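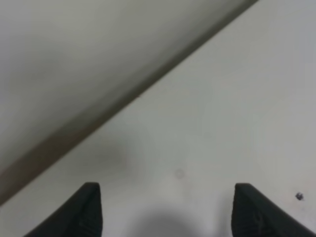 The question before this group is whether idle starts should be kept in the Zelleo training set. Our current release holds 2,797 demonstrations, and the written protocol at Illen requires each one to begin with the gripper open and at rest above the table. In the wrist view the fingers stand wide apart with nothing between them, and the only detail on the pale tabletop with a sharp outline is a small dark speck near the right finger. I propose that we trim the first 50 time steps of every demonstration before the next training run. Comments are requested before the July release.
Duygu Gökçe

Reply from jospina
I must record an objection. The policy has to learn how to leave the rest position, and it can learn that only from the steps you wish to remove. At Bulberg we trimmed a set in this manner, and the arm then hesitated at the start of 18 test runs. We restored the original files and did not repeat the exercise.
Jairo Ospina

Reply from bench_2
Was the hesitation traced to the trimming, or were other settings changed in the same run? The Bulberg notes that I was given do not say.

Reply from jospina
The learning rate was also changed. I accept that the comparison was not a clean one. My objection stands until a clean one is available.

Reply from labeling_desk
The labeling desk takes no position on trimming. We do ask that the table be wiped before each session. Specks and faint smudges of this kind stay in the same place through a whole batch, and a model may come to treat them as landmarks.

Reply from bench_2
I would advise against that. The Işık site will not have a spotless table, and a modest amount of dirt in the examples is useful to us. It would be better to vary the position of the camera base between sessions and leave the surface alone.

Reply from labeling_desk
Varying the base would require a new calibration each time. Please confirm who would carry out that work.

Reply from dgokce
Calibration would fall to the operators. I withdraw the proposal to trim all files. We will train 2 policies, one on the full set and one on the trimmed set, with every other setting held fixed. The question of wiping the table remains open, and further replies on it may be posted here.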